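Sewing and mending tutors wanted, Peveck Community Workshop
Posted 21 April 2021

We're growing our evening mending program and we'd love to hear from people who can thread a machine half asleep and still get excited about a well-turned hem. 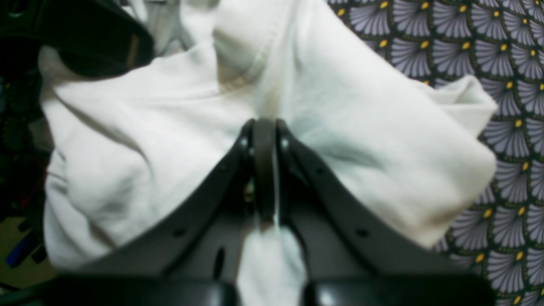

One of last term's learners wrote to us that she had put off fixing a doona cover for three years, finished it in one evening, and went home and started on the curtains. She also asked whether we could please run the zipper class twice next time, as she'd missed out on a spot both times it was offered. So yes, we're running it twice! That's part of the reason for this ad.

The workshop has 208 people on its mailing list now and the beginner nights fill quickly. We have two tutor positions going, both casual, and we're happy to talk about splitting the hours if you've got kids, study or another job to work around.

What you'd be doing
Teaching small groups of adults (and the odd keen teenager) in three-hour evening sessions at our Delleleo Street rooms. Beginner nights cover hand stitching, buttons, patches and straight seams. The Okabe program is our newer one and goes further: darning, visible mending, relining jackets, replacing zips. You'd plan your own sessions from our outlines, and you're welcome to change them -- the darning notes in particular could use some love.

Who we're after
Someone patient who likes company. Formal training is fine, and so is thirty years of making your kids' costumes. You'll need to be comfortable with domestic machines and an overlocker, and able to sort out a jammed bobbin while four people are asking you things. A current working with children check is required before you start. Some experience with knits would be a real plus, as we get a lot of jumpers.

Pay and hours
Casual rate, paid fortnightly, with an hour's paid set-up and pack-down for each session. Classes run through to December with a break over the winter school holidays. Thread, needles and fabric are supplied.

To apply
Send us a page about yourself and a couple of photos of things you've made or mended, neat or otherwise. Quote reference Skoveo 487 in the subject line. Parking is behind the building, and the 301 bus stops out the front.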